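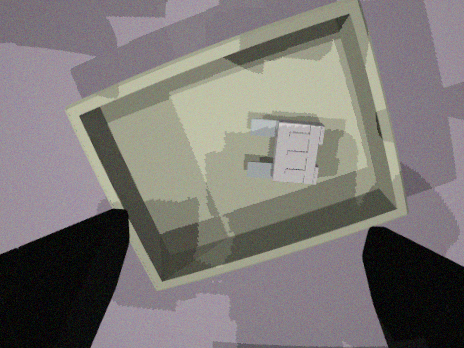
A shallow open tray in pale yellow-green.

How to Rewire a Foil Body Cord at Home

By Joni Vainio
Posted May 11, 2022

If you fence foil for any length of time, you will sooner or later stand on the strip poking your opponent squarely in the chest and getting a white light for your trouble. The armorer tests your weapon, the weapon is fine, and then everybody looks at your body cord. I have been through this more often than I like to admit, and for my first few seasons I just bought a new cord each time. Then Jouko Saarinen, who looked after the equipment at our club when I started, handed me a screwdriver and told me to sit down next to him, and I have fixed my own ever since.

It really is a friendly little job! If you can strip a wire and turn a small screw, you can do this on a quiet evening with the radio on.

What you need

A small flat screwdriver, a pair of wire strippers (or a sharp knife and some patience), side cutters, a multimeter with a continuity setting, and some kind of dish for the screws. I also keep a strip of fine sandpaper handy. My multimeter is an old Trukine that came from a yard sale, and it beeps, and the beep is really all you want from it. A new plug is only needed if yours is cracked.

Finding the break

Set the meter to continuity. A foil cord has three wires inside. At the reel end they go to the three-pin plug, and at the other end two of them go to the weapon plug while the third goes to the alligator clip that grips your lamé. Touch one probe to a pin on the reel plug and the other probe to its partner at the far end. You should hear a steady beep. Do this for all three wires, and while the meter is beeping, bend and wiggle the cord, especially in the few inches right next to each plug. Go slowly here. A wire that is half broken will beep quite happily while it lies still on the table and then cut out the moment you lunge, and I once put a cord back in my bag as "good" three times before I learned to wiggle properly.

If the beep stutters when you bend the cord near a plug, that's your spot. Most breaks are there. If it stutters somewhere in the middle, I would retire the cord and save the plugs for parts.

Opening the plug

Loosen the screw or screws that hold the housing together and put them straight into your dish. Before you undo any wires, make a sketch of which color goes to which pin, or take a picture with your phone. Colors vary from maker to maker. My Distow cord and my clubmate's Räsänen cord use the same three colors in a completely different order, so please don't go by memory from the last one you fixed.

Now loosen the small set screws on the pins and ease the wires out.

Cutting and stripping

Cut the cord back past the damaged part. Two inches is usually plenty. You do lose that length, of course, and if you are tall or have already repaired the cord a few times, try it on inside your sleeve before cutting any further. It should reach your hand with your arm fully straight and still leave a bit of slack.

Take off enough of the outer jacket to let the wires spread to their pins, and then strip 3/8 of an inch from the end of each. Look closely at the copper. It should be bright. If it has gone green or black from sweat, cut back a little more, or clean it gently with the sandpaper. Twist the strands so there are no stray whiskers, and fold the end over on itself if the hole is big enough, which gives the screw more to bite on.

Putting it back together

Feed each wire into its pin according to your sketch and tighten the set screw until it is snug. These screws are soft, so easy does it. Give each wire a light tug. Then seat the jacket of the cord under the strain relief, so that any pull lands on the jacket and not on the bare wires, and close up the housing.

Test all three wires again with plenty of wiggling. Also test between neighboring pins, where you want no beep at all. A beep there means two wires are touching inside, and you'll have to open it up again.

Looking after it

Take the cord out of your jacket after practice and let it dry. Coil it loosely, and don't wrap it tight around the plug the way I did for years. I go over both of mine with the meter every October before our first competition, and the spare gets the same treatment as the favorite.

Next time I'll go through cleaning the contacts inside a foil socket, which uses most of the same tools.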